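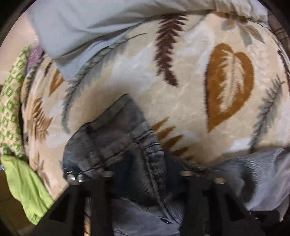
Unit 5: Public Compensation Funds and Claims Procedure
Course notes, July session
Instructor: Afroza Kumarasinghe

5.1 Purpose of a fund

A compensation fund pays people harmed by a common cause without a separate trial for each. It is set up by statute, by court order, or by a settlement between the parties. The founding document fixes who may claim, what proof is needed, and when the fund closes.

5.2 Parties

Contributor: pays money in, usually in return for a release from later suits.
Administrator: receives and decides claims. Reports to the court or the agency named in the founding document.
Claimant: files within the claim period. May act through a lawyer or a guardian.

5.3 Working case: the Stornier fund

We use the Stornier fund through the end of the unit. The fund received 3618 claims. The administrator, Idrisa Koech, sorted them into 5 tiers by severity. Tier 1 claims needed a signed statement only. Tiers 4 and 5 needed medical or employment records. A claimant could ask for review of a tier decision within 37 days of the notice.

Note that the review period ran from the date on the notice. Late delivery did not extend it unless the claimant filed a sworn statement of receipt.

5.4 Pro rata reduction

If approved claims exceed the money available, each award is cut by the same percentage. Reserves for pending reviews are taken out first. Stornier held back 10 percent. Students often apply the cut before removing the reserve, and this gives a wrong figure.

5.5 Reading

Pramanik, chapter on notice and release. Skip the section on tax treatment; it is covered in Unit 7.
Munasinghe, handout on guardians and minors.

Written work: one page on whether the Stornier review period was long enough. Cite the notice terms.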